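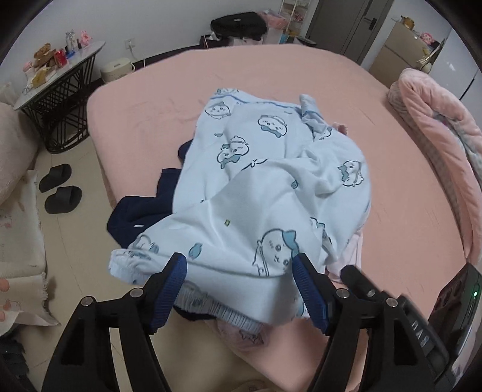
Rivuditz Laundry Set: Questions We Keep Getting

Is it true the robot learns just by watching?
So we're told. What it gets is recordings of a person working a hand-held gripper on clothes. I'd call that copying until someone shows me otherwise.

How many examples are there?
3268 recorded, 408 thrown out. Plondden's brochure said 2000 would be plenty. It didn't say plenty for what.

Why were those thrown out?
Mostly lost tracking, or a hand in the shot. A fumbled grab stays in if the person recovers.

Do you tidy the home first?
No. Clothes go on the bed in a pile and the room stays as it is. Neterar asked for bare rooms and we said no. Who folds laundry in a bare room?

Does more data fix everything?
Sellers of data say yes. Our second batch helped with sleeves and did nothing I could measure for fitted sheets.

Can I record at home?
Yes, if you live in the Acuña area and can spare 2 hours. Read the consent form first, all of it.

Will it fold my shirts by December?
I wouldn't plan on it.

Last updated 23/02/2024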